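Plelgate Makerspace Help Desk
Ticket 287
Subject: Blue rotary tool cuts out under load, bench 4
Opened by: Harpreet Dhillon
Assigned to: Tamsin Hutchins
Priority: Normal
Status: Closed

Harpreet Dhillon wrote:

Hi, the blue rotary tool off the small tools shelf keeps dying on me. Spins up fine with nothing touching it, then the second I lean on anything it slows right down and stops. Wait a bit, comes back, stops again. Was cleaning up the holes in a printed ring for the Riis lamp (the thick green one), got maybe a third of the way around. Tried another outlet on the same bench, no change. Also it smells a bit. Not burning exactly, more like warm dust.

Not urgent but I do need the rings done before the holidays. Can I use the grey one instead or is that somebody's personal tool?

Tamsin Hutchins wrote:

Thanks Harpreet. Grey one is mine, go ahead, just put the collet key back on its string. Please leave the blue one out on the bench, dont put it back on the shelf or someone will grab it.

Couple of questions when you get a sec
what speed were you at
which bit
did it ever stop with NO load

Harpreet Dhillon wrote:

Speed 2, bumped it to 4, worse at 2. Small sanding drum first, then the thin burr. Never stopped with no load, ran it in the air for ages while I went looking for you. Only when it's touching plastic.

Oh and the drum left a shiny smear on the inside of the middle hole. Melted I think.

Tamsin Hutchins wrote:

OK. Melted plastic usually means too fast or too much pressure, but stopping at 2 is odd. Two separate problems maybe. Will have a look tonight.

Work log, T. Hutchins

Cleared the top of the table, left the tool and Harpreet's bits out so I can test on the same stuff. Wiped down first. That big round mark in the wood doesn't come off, been there forever, not worth a sanding job.

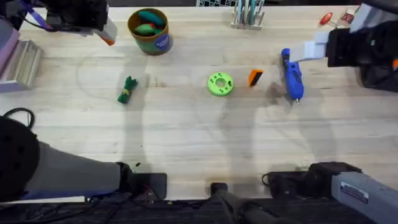
Started with the easy ones. Ran it in the air at every setting, steady, no flutter. Pressed the tip on pine scrap at 4 — drops, recovers, drops, stops. So I can reproduce it. Good.

Swapped outlets, then swapped to the extension from the laser room. Same. Not power at the bench.

Unplugged. Took the bit out and checked the collet. Packed with green dust, and one of the slits had a string of melted filament in it. Picked it out with a dental pick, brushed, blew it through. Bit now goes in properly and grips, before it was only sort of in there. Retested on scrap. Better at 4, still stalls at 2.

Unplugged again, brush caps off. There's your problem, or most of it. One brush worn to a stub with a chipped corner, the other about half gone. Spring on the bad side was dirty and sticking. Cleaned the spring and its channel, blew out the vents (a lot came out, that'd be the smell).

We had one pair of brushes left in the Stekisard drawer, fitted those. Ran it in with no load at a low setting for 7 minutes before putting any pressure on it.

Retest
air, all settings: fine
pine at 2: fine, slows a touch, keeps going
pine at 4: fine
acrylic offcut at 2: fine
printed offcut at 2: fine if you go light. Lean on it and the plastic goes gummy, but the tool doesn't stop

Left it to cool, did the whole lot over again. Same results. Smell mostly gone.

Tamsin Hutchins wrote:

Fixed as far as I can tell. Worn brush plus a clogged collet. It's back in service, you can have it tomorrow if you want it over the grey one.

For the rings: 2 is plenty, and stay off the sanding drum for the inside of the holes, it has nowhere to dump the dust and just heats up. Use the burr for a second or two per hole, lift off, let it cool, next one. Or honestly a round needle file, there's a set in the Rira case by the sink. Slower but you won't melt anything. Glasses and a mask please whichever way you go, that dust gets everywhere.

I didn't touch your ring, figured you'd rather do it yourself. Your orange and black block is with it, wasn't sure if it goes with the lamp or not.

Harpreet Dhillon wrote:

Amazing thank you!! Block is not the lamp but it is mine, will pick it up.

Did one ring with the file and one with the blue tool at 2. Tool didn't stop once. File one looks nicer tbh. The shiny smear came off with a bit of 400 grit wrapped around a pencil.

One more thing, the collet nut feels stiff the last half turn. Was it always like that?

Tamsin Hutchins wrote:

Yeah it's been stiff since May when it got dropped. Threads look OK, checked them while I had it apart. Just don't use pliers on it. If it starts slipping reopen this one and I'll order a nut.

Notes for whoever gets this next
if it dies under load but runs fine in the air, check brushes first, not the outlet
two screw caps, one each side, flat driver, springs WILL jump so do it over a tray
clean the collet before you blame anything else
no spare brushes in the drawer now, I've put a pair on the supply list for the next order
sign on the shelf updated to say brush out the collet after plastic

Harpreet confirmed working, rings finished. Closing.

Closed by: Tamsin Hutchins
Closed: 2025-12-16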